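About Flondwood

Flondwood is a cooking school in Drulcombe. Ifeoma Oyelaran started it in a rented kitchen with one stove and eight students. We now run 18 courses a year, from basic knife work to bread and preserves.

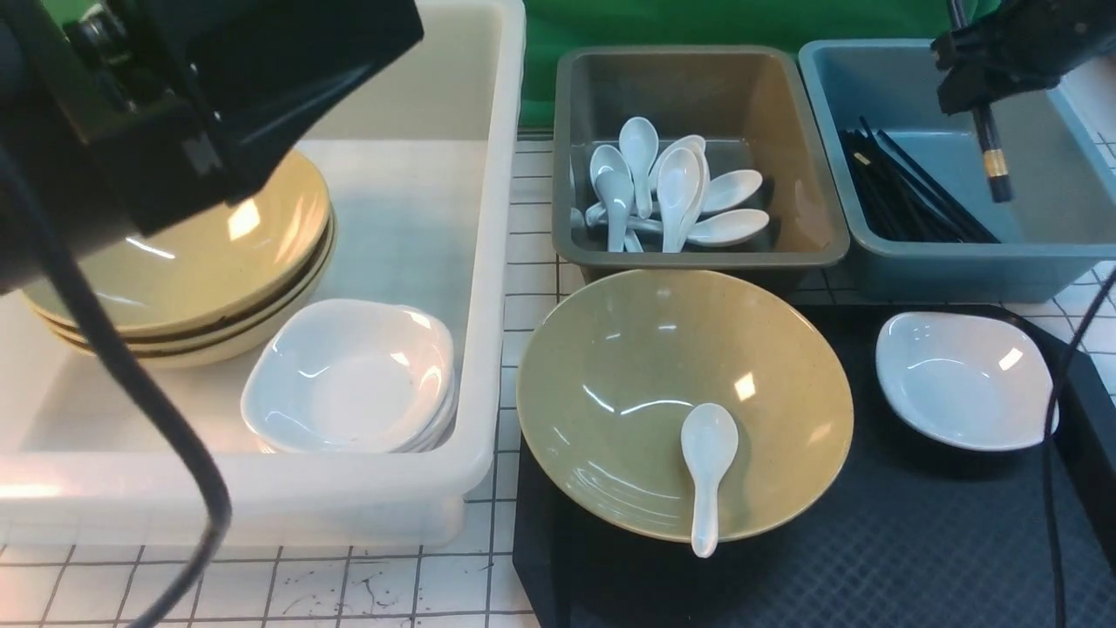
Most students come to us as beginners. Classes are kept small – eight people at most – and each one ends with a meal at the long table. The fee covers ingredients and an apron.

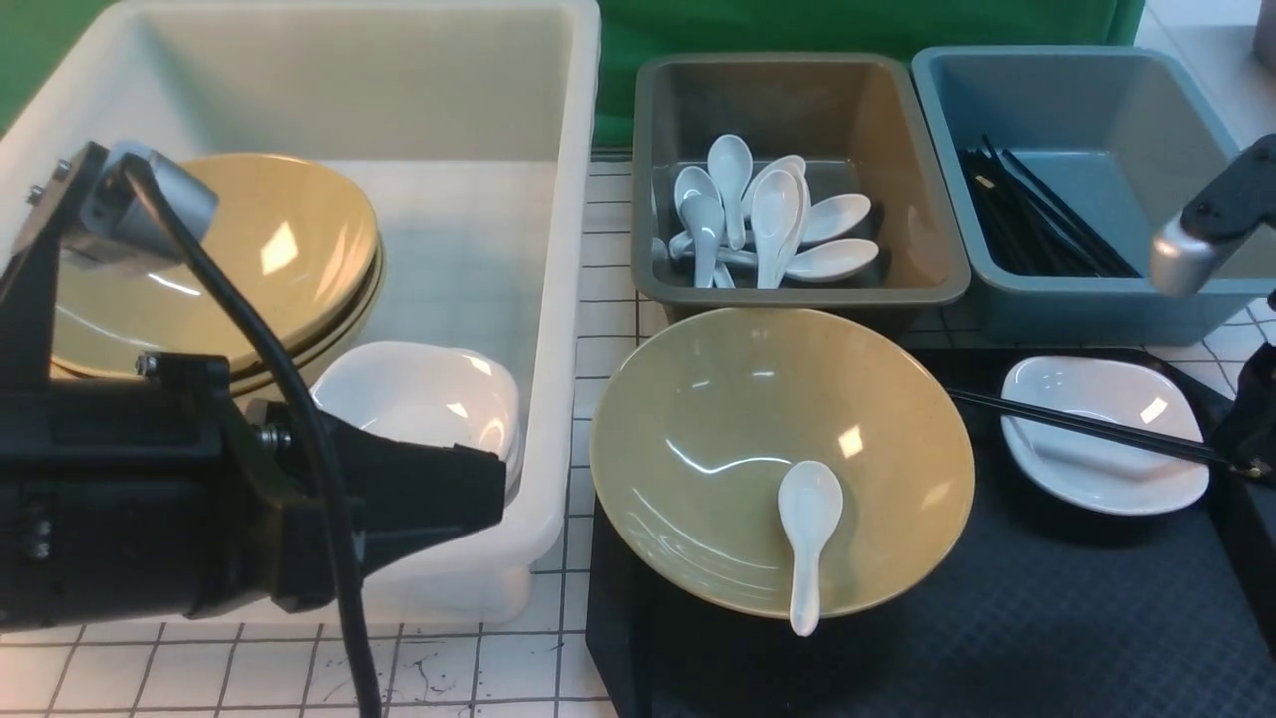 Our soup and stew course is the one people ask for most. It runs for four evenings, starting at 6:30. Students learn stock first, then beans, then thickening. Soup is served in bowls like the mustard-yellow ones, and square white dishes are good for pickles and other sides. 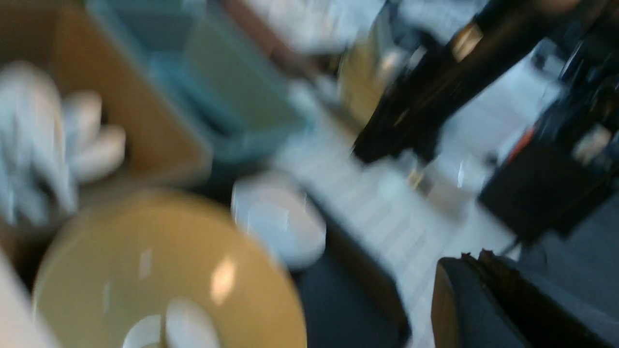 In June we add day classes for teenagers. These fill early, so please call ahead. Kobzar Hall, next door, has parking for students and is a short walk from the Zosden bus stop.

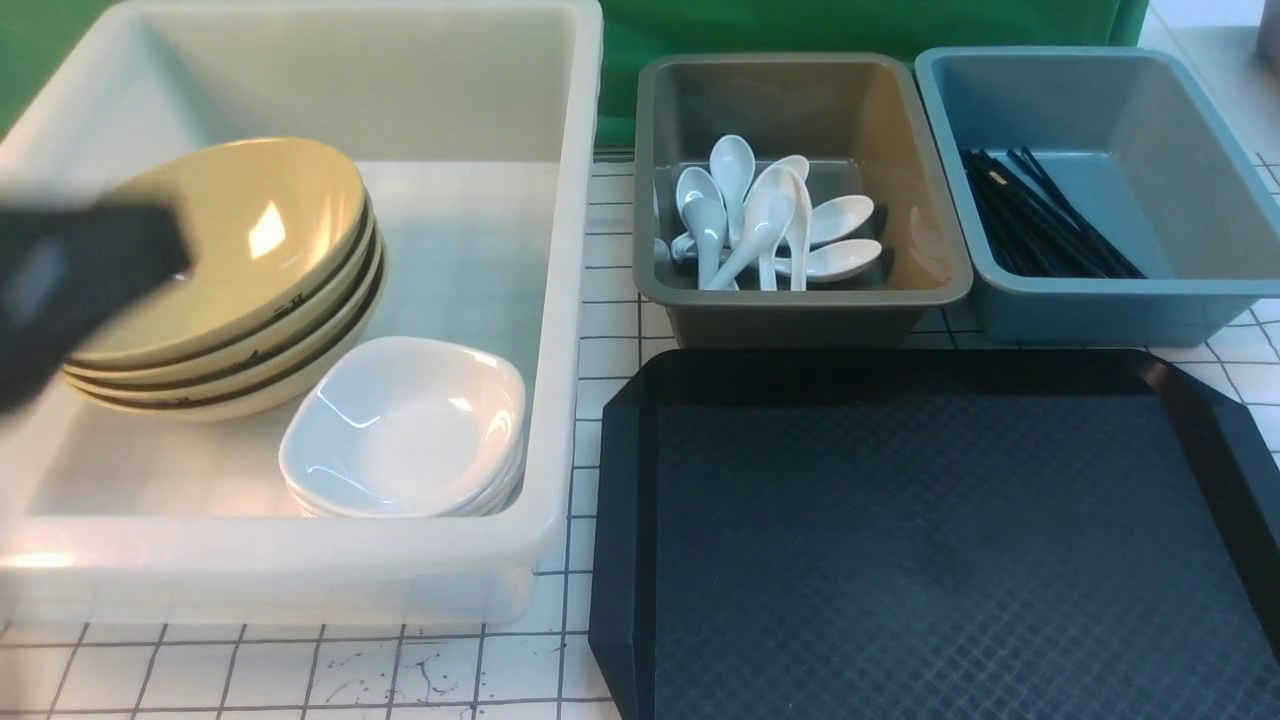 Stacked bowls with dark brown rims.

Gift cards are sold at the front desk for $80 or $139. The larger one pays for a full evening course. The desk is open until 8 p.m. when classes are on.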